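13/07/2025
Transfer bench, Indley

Continued on the Trarkdale western, reel 3. Film is a Bjarnason production, second feature length, and the only element we hold is a projection print with the usual wear at heads and tails. Reels 1 and 2 are scanned and parked on the Amurow drive.

Splices first. Nine on this reel, all cement, two lifting at the corner. Remade both. Lost one frame at the second, in the saloon dissolve. Logged in the frame sheet so the sync offset gets carried forward.

Perfs are fair up to the canyon chase, then there is a run of 135 frames with chipped edges on the soundtrack side. Put it through at low tension. No jumps at the gate on first pass.

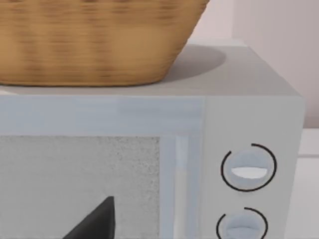
Basket on top of the microwave.

Color is the larger problem. Cyan has gone almost completely and the day-for-night footage has turned a flat brown. Tried the grade from reel 1 as a starting point. Holds for the exteriors, falls apart in the cabin interior, where the lamp should be the only warm source and now everything is. Will need its own grade, scene by scene. Set black from the hat in the doorway close-up and worked up from there. Skin is still too pink.

Director's habit on this one is to cover a dialogue scene in a single wide and then cut to an insert of hands or boots. Useful for matching, as the inserts were clearly shot later on different stock and the grain gives them away. Marked each insert in the log with an X.
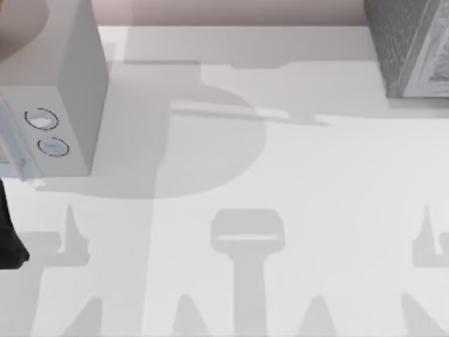 Sound: track is variable area, quiet, with a thump at every splice. Muted the thumps by hand. Left the hiss alone under the dialogue and took it down slightly in the riding footage. There is a low hum for the first 1,000 frames that stops dead at a cut, so I take it to be in the original mix and have not filtered it.

Open items:
Running time is short against the January shot list. Suspect the river crossing was trimmed for rerelease. Compare with the dialogue script.
Reel 4 can is bulging slightly, vinegar smell when opened. Scan it next, ahead of the cabin grade.
Clean gate before loading.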